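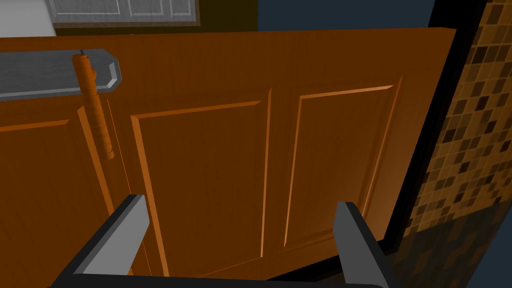
Page last changed in July

Work with us > Open calls > Participants > Door-closing noise study

Reading time: 4 minutes

Call for participants: perceived loudness of interior doors in shared housing

Prurum is looking for 94 adults to take part in a listening study on noise from interior doors. The study covers closing impact, latch noise and speech passing through a closed door. Results will be used to revise the guidance we give to landlords and housing managers on door replacement in older apartment buildings.

Background

Complaints about neighbors' doors are common in shared buildings, and they are hard to act on. Most building rules set limits for walls and floors. Doors inside a dwelling are usually left out, even where a bedroom door opens a short distance from the wall of the next apartment. Measured sound levels do not always match what residents report. Two doors with the same peak level can be rated very differently, depending on the length of the impact, the amount of rattle from a loose latch plate, and the time of day.

The first part of the study, run at our Seol site, compared paneled and flush doors using recordings only. Participants rated short clips over headphones. The second part, for which we are now recruiting, uses real doors in a test apartment and a longer session.

Who can take part

You can apply if you:
– are 18 or older
– have lived in an apartment or other shared building for at least nine months
– have no known hearing loss in either ear
– can read and fill in a form in English
– have not taken part in the Seol recordings

A short hearing check is done at the start of the session. If the result falls outside the range we need, the session ends there and you are paid for the time. The hearing check is a screening test and does not replace an examination by an audiologist.

People who work in door manufacturing, carpentry or acoustics are welcome to apply but are placed in a separate group. State your line of work on the form.

What the session involves

Each session takes place at the Cisus building and has two blocks with a break between them.

Block 1. You sit in a furnished bedroom while doors in the next room are closed at set speeds. After each closing you mark its loudness and its annoyance on two separate scales. You will not be told which door is in use.

Block 2. You read a text of your choice while speech is played on the other side of a closed door. At intervals you are asked whether you could make out any words. Bring your own reading glasses if you use them. Books and magazines are provided.

Phones are switched off and kept in a locker during both blocks. Sound levels stay below the limits set for an ordinary workday, and you may stop at any point without giving a reason.

Payment

Participants receive $50 for a complete session, paid by bank transfer or gift card. Travel by public transit is refunded on presentation of a ticket or receipt. Parking is free in the rear lot but the number of spaces is limited. We do not refund taxi fares unless this has been agreed in advance for reasons of access.

Access

The test apartment is on the ground floor and has step-free entry. The bedroom used in Block 1 has a window, which remains shut during measurements. Fresh air is supplied between blocks. Tell us before booking if you find closed rooms difficult – the order of the blocks can be changed and extra breaks added.

Data

Ratings are stored under a participant number. Names and payment details are kept in a separate file and deleted once payment has cleared. No audio or video of participants is recorded. You may withdraw your ratings until analysis begins, and the closing date for withdrawal is printed on your consent form.

How to apply

Fill in the participant form at the Cisus front desk or request one by mail, quoting reference 995. Include two times of day that suit you. Sessions start at 9:30 a.m. and 1:30 p.m. Applicants are placed in the order in which complete forms arrive, and those not placed are kept on a reserve list unless they ask to be removed.

Questions about the procedure go to Kyu-ri Jin, study coordinator. Questions about payment go to the front desk.

Related items

Seol recordings: summary of ratings for paneled and flush doors
Pudier hallway survey: footsteps and carts
Open position: measurement technician, part-time
Consent form and withdrawal notes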